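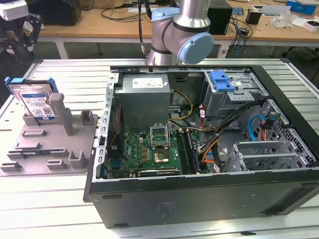 Fixing the office tower: is it worth it?
Speaker notes, 7th July, evening session

Slide 1. Opening
Ask who has an old desktop under a desk or in a closet. Wait for hands. Ask who kept it because they might fix it one day. Same hands, usually.
I repair these for a living and I still think half of what gets said about repairing them is wishful. Say that early. People came for encouragement and they should know what they're getting.

Slide 2. The claim
"Any old office PC can be given a new life with a cheap processor." I've read this on the Nemum blog, on the Vadolus forum and on the back of a flyer at the door tonight. Maybe. What life? Doing what, for whom? A machine that was slow at spreadsheets will be a bit less slow at spreadsheets.
Pause here. Somebody always wants to argue. Let them, but keep it short.

Slide 3. What you meet when the side comes off
Case flat, open side up. Power supply in one corner, drive cage in another, and the cables between them taking up more room than you'd like. The blue plastic tabs on the drive cage are the friendly part. Office makers wanted a technician in and out fast, and it shows. I'll give them that.
The yellow and black power wires are in the way until you move them. Move them before you open the socket, not while you're holding a processor.
Two memory slots on this board. Ask the room what that means for upgrades. (It means you may be throwing out the memory you have to fit bigger pieces.)

Slide 4. The processor swap
The socket bracket is flipped open and the socket is empty, with a square processor just below it on the board. I would not leave one there for long. Boards have sharp bits and processors slide. Put it in its plastic tray.
Steps, said slowly:
Unplug the cord. Hold the power button for a few seconds.
Touch bare metal on the case.
Check the corner mark on the chip against the corner mark on the socket.
Lower it straight down. No pushing.
Close the bracket. On many boards the lever takes more force than you expect, and this is where people panic.
Clean the top, fresh paste, cooler back on.
On paste: a small blob. The Kopecký video spends most of its running time on blob shapes. I tried four of them on the same machine and could not tell the results apart.

Slide 5. Things I don't believe
That you need a wrist strap in a room like this one. I wear one anyway, mostly so people stop asking.
That a benchmark tells you much. The Muden test gave one of my machines 1284 before a swap and 2335 after. Nice numbers. The owner said it felt the same. She was using it for email.
That a "tested" processor from an online seller was tested. Ask how. See if you get an answer.

Slide 6. When I would do it
The board supports the chip – look it up by the exact model of the machine, before you buy. The power supply is healthy. The drive has already been replaced with a solid state one. If it hasn't, spend your money there first and then see if you still want the processor.
If two of those are missing, I'd recycle it. I know that's unpopular in this room.

Slide 7. Questions
Likely ones: laptops (no), graphics cards (check the slot, the space and the power supply), dust (yes, outdoors, short bursts, hold the fan still).
If someone asks about reusing old paste, the answer is no.
Handout is by the door. Screws go back in the cup, please.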